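Notebook – Saturday, October 30, 2021

Back on the succession table this morning. Still a mess. The Driswood roll gives the sons in one order, the Tonberg copy in another, and neither clerk says who was eldest. Went with Driswood for now since it's the older hand, marked the line in pencil.

Problem 1: regnal years. Tonberg scribe counts from the crowning, Driswood from the old king's death. Gap between the two was 2 months and a bit so every charter dated in the spring lands in a different year depending which one you beleive. Made a conversion sheet. Taped inside front cover – please don't pull it out again.

Problem 2: the second Mathilde. Is she the daughter or the niece? Witness list in charter 6 has her after the bishops, which would be low for a daughter. But she holds the mill at Mellholm in her own right and that mill never leaves the direct line anywhere else. Leaning daughter. Oranuch says niece, and she's read more of these than I have. Left it as a dotted line on the tree with both our initials.

Oranuch Paisan's transcription of the Mellholm leaves came in last night. 12 leaves, very clean. Checked the first three against the photographs, only found one slip (a dropped "et" on leaf 2, no change to meaning). Her reading of the smudged word as "nepos" is new to me. Could be nephew, could be grandson, the usual headache. If grandson then the whole business of the younger brother grabbing the treasury makes more sense, he was cutting out a child and everybody in the hall knew it.

Need to look at how the same clerk uses the word elsewhere. He's the one with the long s that leans back. Have him in four places so far, all from the Boonchu bequest.

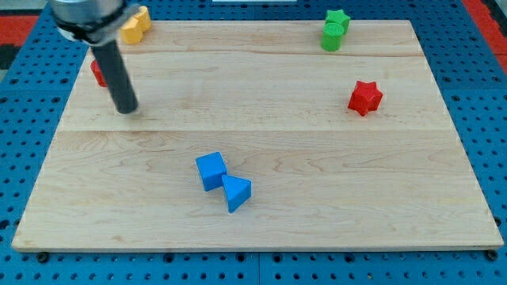
Boonchu bequest, then – went through the handlist again after lunch. Box 6 is listed as "accounts, misc." but the summary mentions a settlement between brothers, so somebody didn't look very hard. Want that box up on Monday. Also the seal fragment, if it's been moved back to its old shelf. Wax is the wrong color for a royal seal according to the August notes but those were made under the bad lamp.

Bits and peices:

– the story about the king dying of a surfeit of pears is only in Tonberg, and only in the margin. Much later hand. Leave it out of the main text, footnote it. Shame.

– date of the siege: still stuck. Chronicle says harvest, the grain account says the barns were already full. Maybe two sieges? Don't want two sieges.

– the wife's name is spelled three ways on one page. Keep the first.

– stop calling him "the Bald" in drafts, we have no source before the printed edition

To do: pull every "nepos" from that clerk, ask Oranuch about leaf 9 (is that a line break or a new entry), redo tree with the death-date years, order box 6.

Ink pen is nearly out. Tree is on the back of this sheet, pencil only.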